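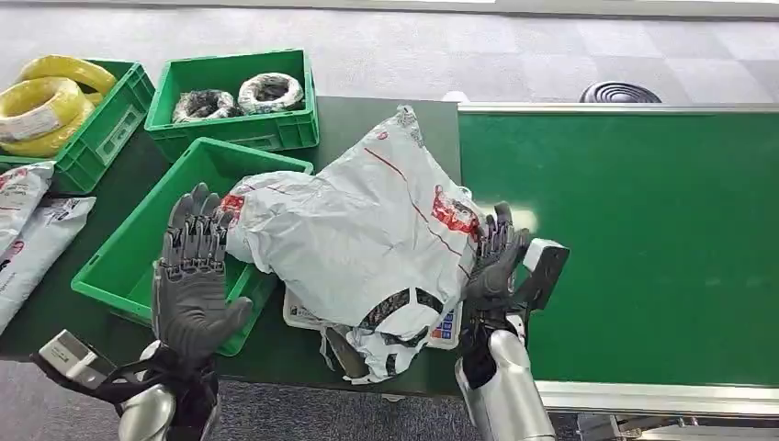

A white mailer in hand at the packing bench, with the crates to the left and an empty belt alongside.

Review: Stetel Bench Practice Kit for Robot Packing Stations
Posted 3/9/19

I have now paid $228 for a box of rules. Some of them are rules I already had, written by me, on the back of a packing slip. The Stetel ones are better spelled.

The Bench Practice Kit is meant for small shops that have a robot working at a table and a person who sometimes has to work at the same table. You get a spiral-bound handbook, six large wall cards, a roll of floor tape, a pad of handover sheets and a sheet of stickers for marking crates. There is no software, and nothing needs charging. After a few years of buying things that want to join my wireless network, I found this restful.

We run the kit at our Flores site, where the work is mailers and light electrical stock: coils of wire, coils of cable, bags in, bags out, weigh, belt. It's an easy job to describe and a fussy one to do, and most of the fuss lives in the gaps between steps. Who clears the bench? What gets checked when a part of the arm is swapped? Can you leave a coil hanging over the side of a crate if it has been hanging there all week and hasn't hurt anyone? The kit has an answer to each of these, and I disagreed with only one.

What it gets right

The handbook opens with the bench itself and leaves the robot until later, which annoyed me for a chapter and then won me over. Its first rule is that every item on the table has a home, and a mailer waiting its turn doesn't get to make a home on top of something else. The second is that nothing sticks out over the rim of a crate. Wire is the usual offender. A loose loop is easy for a hand to catch, whether the hand is mine or the machine's, and I've lost an argument with a loop of wire in front of people.

The belt rule is the one I would have framed. The belt is not a shelf. It doesn't become a shelf when it's stopped. Stetel put this on a card by itself in letters you can read from the other side of the room, and I assume they have met my coworkers.

There is also a good section on soft packages, and soft packages are where most written procedures go quiet. A box has corners. A plastic mailer has moods. The handbook tells you to decide in advance which side faces up, how the label will be kept readable, and what counts as a failed hold. If the label ends up in a fold, the item gets set down and taken again. No heroic midair corrections. We had been allowing those, and they made for lively viewing and poor scans.

The pad of handover sheets is dull and excellent. Each sheet asks what is fitted on the left arm, what is fitted on the right arm, what was changed, and who checked the cable runs after the change. It fits on a single side of paper. I expected people to fill it in with a wavy line, and a few did, but most of them write real words.

What it gets wrong

The tape is bad. It's meant to mark the walking line around the bench, and on carpet tile it has the grip of a sticky note. The handbook says to press firmly. I pressed firmly. I walked on it. I put a toolbox on it overnight, and in the morning it came up with the toolbox. We bought a different roll from the hardware store and the matter was closed.

The crate stickers come in two sizes, and neither one likes a crate with slots in its sides. There's a blank page in the back of the handbook headed Notes. I've noted it.

My larger complaint is with the restart procedure. After any stop, Stetel wants the bench watched for 15 minutes before normal work resumes, no matter why it stopped. For a fault, fine. After someone's hand was inside the line, fine, and I'd take longer. But if I press stop to pick up a label I dropped, I don't want to spend the next quarter of an hour supervising a crate of wire. What happens with a rule like this is that people stop pressing stop. They reach in fast and hope. A rule that makes the safe button expensive needs another draft.

We split ours into two cases, wrote it on the card in marker, and had our own safety person sign it. The handbook does allow local changes as long as they're written down, so I think we're still in its good graces.

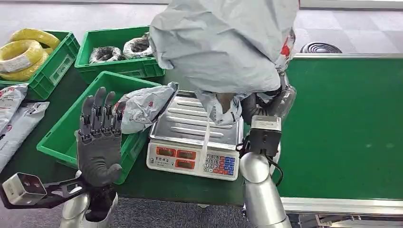
Should the scale be checked every time the tool on an arm is changed?

The kit asks for a zero check with the platform clear after every tool change, plus one known weight at the start of each shift, and both go on the handover sheet.

I grumbled at that until I read the page on weighing, which is the strongest in the book. The rule I hadn't thought of is the release rule. A reading counts only when the package is resting on the platform with nothing holding it up and no part of it touching anything else. A mailer with one end still in a grip gives you a number, and the number looks exactly as confident as a true one. Our label cutoff is 3000 grams, so a package near the line can land on the wrong side of it through nothing worse than a lazy fold of plastic leaning on a crate.

Stetel suggests waiting for the reading to settle, recording it, and only then letting an arm go back for the package. It adds a pause. I can live with the pause. I live with plenty of others that do less.

How it compares

Before this we tried the Linbridge rule pack, which is cheaper and comes as a file you print yourself. It's written for fenced cells with one big arm in the middle and reads that way. If your robot lives behind a gate, get that one. For a table where a person leans over to refill a crate, it has a single paragraph, and the paragraph says to consult the supplier.

Nomer sells a thicker set with a training day attached. I borrowed a copy of the printed part. It's thorough, it has a flowchart for choosing which flowchart to use, and the binder came with a shelf label. Larger sites may love it. I put it back on its shelf, under its label.

One thing to be clear about, and Stetel says so on the inside cover: this is a set of working habits. It won't stand in for a risk assessment or for the safety standards your equipment has to meet, and the wall cards won't impress an inspector who wants to see those. Get the assessment done first, then use the kit for the everyday mess that comes afterward.

Would I buy it again

I would, with my own tape. The cards for the belt, the weighing step and the tool change have stayed up, and people do read them, if only to point at them when somebody else gets it wrong. The card on general tidiness fell behind the cabinet in the second week and I haven't gone in after it.

Four stars out of five. The missing star is stuck to the bottom of a toolbox.

Update: Stetel answered my note on the restart rule and says a two-case version is planned for the next printing. They didn't mention the tape.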